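The foam letters have been in the bath, under the sofa and once in the bread bin, so in August I finally sat down to sort them. They came as a tub from Clundeo a couple of years ago, lower case only, and I'd been putting the job off ever since the lid split.

I started at the kitchen table after tea and made a pile for each letter. Vowels went quickly. The ones that slowed me down were n and u, as they are near enough the same shape once you turn them over, and I ended up with 6 in a pile I couldn't decide on. The green ones were the worst for it. 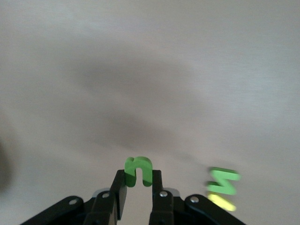 In the end I went by the legs. If one side had a bit of a corner at the top I called it an n and moved on. Anything chewed went in the bin. The rest are in an old biscuit tin now, which shuts properly, and the tin lives on the shelf by the back door.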